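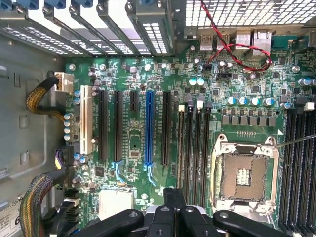 **Wrist camera arm for stripping old desktops – fingers too fat near the socket**

**niavoyle**

Hello all, and thank you again to everyone who talked me through the power supply mess back in May. The arm is up and running on the long bench at Pleswood (our shared workshop, for those who are new), and I've finally gotten it to where I can park the gripper over an open case and leave it there without my heart in my mouth.

The plan hasn't changed much. We get a lot of donated desktops, and I'd like the arm to do the dull parts of taking them apart: flip the memory latches, pull the sticks, unplug the small connectors, and hand me a bare board. The arm is a Devow kit that I've rebuilt from the elbow down, the gripper is my own, and the camera looks out past the fingers, so whatever they are about to touch is more or less what I see on the laptop.

The practice board is a big green one with memory slots on both sides of the processor socket, and that's where I'm stuck. The gripper opens to 76 mm, plenty for anything in there, but the fingers themselves are chunky. If I come down near the bottom of the board to get at the lower ends of the memory slots, the left finger ends up almost in the cable bundle while the right one wants to slide in by the edge of the socket frame. The socket is empty, so all those little pins are sitting there waiting to be ruined. The white heatsink is under the middle of the gripper too, and that limits how low I can go.

So do I make thinner fingers, or do I turn the wrist and come in from another side? I've gone back and forth on this for days and would love to hear from people who have done either one.

---

**morfudd_p**

Oh, well done, Nia! I remember when that elbow was held together with tape and good wishes.

Before anything else, please cover that socket. I don't care which fingers you end up with. I bent pins on a board of my own with nothing more than a shirt cuff, and I spent a whole evening with a sewing needle and a magnifier trying to coax them back (two of them never came back). If you have one of the plastic caps, snap it on, and if you don't, close the frame and lay a bit of stiff card over the top.

As for fingers, I'd go thinner. I cut mine down until they looked silly and they still grip fine. Memory sticks don't weigh anything to speak of.

---

**gwil.v**

I'm going to disagree with Morfudd on the fingers, fondly. Memory sticks weigh nothing, true, but pushing a stiff latch takes more force than you'd think, and a skinny printed finger bends before the latch moves. Then it lets go all at once and whacks whatever is next door. I had that happen on a case with the expansion slots packed close together and it snapped the hook clean off one of the long ones.

I would keep the fat fingers and turn the wrist so they straddle a memory slot end to end. You've got several slots side by side there and they all run the same way, so once you've worked out one approach you can shift over and repeat it.

And move the cables first! Tie that colored bundle back against the wall of the case before the arm goes anywhere near it. I can't tell you how many hours I lost to teaching a robot to avoid wires that I could have moved in a minute.

---

**niavoyle**

Card is going over the socket tonight, Morfudd, you've frightened me properly.

Gwilym, I did try turning the wrist, and the trouble is the camera turns with it. At some angles one of the fingers blocks my view of the very latch I'm going for. Maybe I'm being stubborn about wanting to see everything.

On the cables, I sort of want the arm to cope with them in place. Half the reason I started this was that every donated machine is wired differently, and if I have to tidy each one by hand I may as well pull the memory while I'm in there.

---

**gwil.v**

Fair enough, but get it working on a tidy case first and then put the mess back. You can be ambitious in the second month.

---

**nia_samuel**

The other Nia here – hello! I'm on the side of the fat fingers with thin tips. Keep your black finger bodies as they are, with all that lovely stiffness, and screw a short steel tip onto the end of each. I made a pair from a cheap set of feeler gauges, doubled over and bolted through. They're narrow where it matters and they don't flex much, and when you ruin one it takes five minutes to make another.

Do wrap the very ends in tape or heat shrink, though. Bare steel over a board makes me nervous even when it's unplugged, and it will scratch the traces.

What are you driving the grip with? If you're on the Gwynne controller, there's a current limit buried in the settings that saved me a lot of broken plastic. Mine came set far too high.

---

**niavoyle**

It is the Gwynne, and I hadn't found any such setting, so I just went and looked. It was at 301, whatever that's a unit of. What do you run yours at?

---

**nia_samuel**

Goodness. I'm at 50 for anything inside a case. It'll feel weak at first and you may have to nudge it up for old latches, but start there. I never learned what the unit is either.

---

**sutrisno_l**

I've been reading along and enjoying this. One small thing on the view being blocked: I gave up on looking during the last bit of the move. I stop well above the board, take a good look, work out where the latch is, and then go down blind and slowly. My arm repeats well enough for that, and with the current limit low it simply stalls if I'm wrong.

---

**morfudd_p**

Blind, next to an open socket! Sutrisno, you have nerves I don't have.

---

**sutrisno_l**

With a card over it, of course. I'm relaxed but I'm not rich.

---

**niavoyle**

Thank you, all of you, this is such a help. I set the limit to 50 and had it close on my own thumb, and it was a polite sort of squeeze, so that's staying. I'm going to make Nia's steel tips this week and tie the cables back for now (yes, Gwilym, fine). I'll try the turned wrist again with Sutrisno's stop-and-look, starting with the slots furthest from the socket.

Does anyone have a feeler gauge size they'd recommend for the tips? The only set in the drawer at Pleswood is missing half its blades.

---

**nia_samuel**

Anything that feels a bit too stiff to bend with one finger. I've got a spare set from Nutar that I'll never use, so send me your address and I'll drop it in the mail.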